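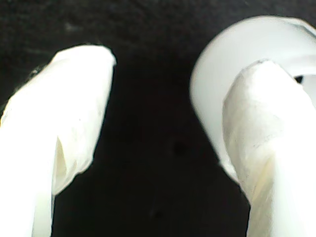 白色的包裹层旧得最快,也最难看出旧在哪里。做手柄包覆的人都有这个经验:一卷白胶带,刚缠上去的时候干净平整,过一阵子颜色就说不准了,有人说还是白的,有人说已经发黄。光一强,问题更麻烦。两根裹得发皱的白色夹指立在近黑的底子前,亮处几乎要发光,褶子只剩几道浅灰的线,要多看一会儿才会注意到左边那根靠近外缘的小黑点,还有右边那根下部偏黄的一块。白里分冷暖,只有两种白摆在一起时才看得清楚。

关于白色的包裹材料,我问得最多的人是Panya Ruangrit。他在锡尔特登(Siltetden)的一条老街上开修理铺,房子门楣上刻着1778,铺子只占底层临街的一间。他修雨伞、修手杖、修厨房里的夹子和铲子,给把手重新缠一层,给磨坏的夹头重新套一层。九成的客人要黑色,因为耐脏。要白色的客人不多,但花的时间最长。

他说白色的活儿先看底子。底子是深色的,缠薄了会透,白就成了灰。底子是金属的,冬天手感凉,有人会要求垫一层软的。垫得太厚,外面那层就要起皱。他的做法是先用酒精擦一遍,晾干,再薄薄地缠一层底带,搭接大约四毫米,最后才上白色的面层。面层的拉力要一直均匀,中途停手的地方以后一定会鼓。

起皱有好几种。一种是缠的时候就有的,直的东西缠到圆头上,材料没处去,只能叠起来。圆头越钝,褶越碎。这种褶子可以用剪牙口的办法减少,把带子边缘剪出一排小三角,弯过去的时候就服帖了。缝纫里收袖窿也是这个道理。另一种褶是用出来的,手每天在同一个位置用力,表层被一点一点推向一边,推到推不动了就卷起来,露出里面一道暗缝。缝里进灰,边上变成奶油色。这种褶没有办法修,只能拆了重来。

还有一种情况,客人常常当成褶子,其实是细纹。软的材料反复弯折、反复擦碰,表面会出现头发丝一样的线,交错成网。用指甲刮,刮不出深浅,那多半只是表面的擦痕,不影响使用。刮得到沟,而且一拉沟就张开,说明已经裂进去了,碰食物的东西就该换掉。

材料上,铺子里常备的白色有三样:布基胶带、塑料薄膜和硅胶套。三样放在架子上都叫白,打开来差别很大。

布基胶带最好上手,也最爱起毛。边缘的纱线剪断以后是散的,用上一段时间就有小纤维伸出来,擦碗布一挂就更长。Panya用的是佩特布里奇(Petbridge)进的窄幅带,一卷17米,他嫌宽的不好转弯。起了毛不要拽,拿小剪刀贴着面剪。有人喜欢用打火机燎一下,黑带子可以,白带子会留一个褐色的点,再也去不掉。

塑料薄膜亮,光打上去很好看,做展示用的东西多用它。缺点是每一道皱都会留下来。薄膜绷紧的时候看着很平,天一热松下去,皱就全出来了。补救可以用吹风机的低档,隔开一掌的距离来回吹,吹到软了用手套抚平。家用的薄膜各种各样,有的一吹就缩,要先剪一小块试。

硅胶套贵一些,耐热,能整个泡在水里洗。它的白带一点透,厚的地方发乳白,薄的地方会带出底下的颜色,背光的一面看着偏黄偏绿。第一次买的人容易以为是脏了,拿漂白水去泡。泡也泡不白,气味倒是留下来了。硅胶还有一个脾气:吸油,吸灰,吸棉絮。洗完用毛巾擦,毛巾上的绒就粘在边上,细细一圈,在深色台面前面尤其明显。Panya的办法是甩干,放在架子上晾,不用布。

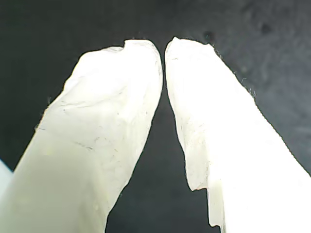 两个夹指的指尖几乎相接,左边一根的中段有细密的纹路。

看一件白色的东西旧到什么程度,灯光要会用。正面的强光最没用,什么都白成一片,连轮廓里的起伏都被吃掉了。Panya的工作台上有一盏旧台灯,灯罩拧向一侧,光从边上贴着表面走,细纹、鼓包、翘边都会拖出影子。背后再垫一块黑绒布,边上的毛就看得见了。他收活儿之前一定这样照一遍,照完在小票背面画个草图,哪里有纹,哪里起毛,跟客人对一下再动手。以前没有这一步,取货的时候总要争。

家里没有台灯也行,手机的手电筒放低,房间里别的灯关掉。黑绒布可以用一件深色毛衣代替,只是毛衣自己也掉毛。

说到夹东西的工具,两头相对的那种,比如厨房夹、糖夹、面包夹,包覆的时候还要多考虑一件事,就是合拢以后的缝。两个头各自加了一层,合起来就多了两层,原来能夹住一片柠檬,现在可能夹得住一颗土豆却夹不住一片柠檬。Panya会把夹子合上,对着窗户看缝里透过来的光。缝是一条细线,上下一样宽,就合格。上宽下窄,夹薄东西会打滑。圆头不规则也没关系,只要相对的那一面是平的。所以他宁可把接头和多出来的材料都赶到背面去,背面鼓一点,不妨碍用。

白色面层什么时候该换,没有统一的标准。碰食物的,我的建议是看缝和看味道,缝里发黄发黏,洗了还有味道,就换。不碰食物的,边没翘、胶没渗出来,黄一点可以留着。胶渗出来是换的最明确的信号,摸上去黏手,灰尘会沿着黏的地方排成一条线。拆旧带子要趁温,用温水浸过的布包一会儿,从尾端慢慢揭,残胶用食用油揉开,再用洗洁精洗掉油。油没洗净,新的一层一定粘不住。

Panya今年5月试过一种叫塞塔(Seta)的白色棉带,不带胶,靠自身的摩擦力一圈压一圈,尾端用线扎住。他给三位老客人的手杖换上了,其中一位每天走巴雷多(Barredo)那段石子坡路。到我去的那天,那根手杖又回到了铺子里,握手的位置已经灰了,棉带倒没有松。他拆下来用肥皂水洗,晾在后窗的绳子上,干了再缠回去。重新缠一次收40,他说比换新的便宜,客人也愿意等。

我自己带去的是一把面包夹,前端的白套用了好几年,左边那只头上有一道卷起来的缝。他对着侧光看了看,用指甲刮了两下,说纹是浅的,缝是深的,右边可以不动。我问只换一边颜色会不会差得太多。他从抽屉里翻出几段旧料,挨个儿贴在右边那只头上比,最后挑了一段放得发黄的,剪下来套上去。合拢看了看缝,又打开,把背面多出来的一点修掉。

取回来以后,两边还是能分出冷暖,左边新的那只略白。早上在窗边看得出,晚上开了灯就看不出了。

(2026年9月28日)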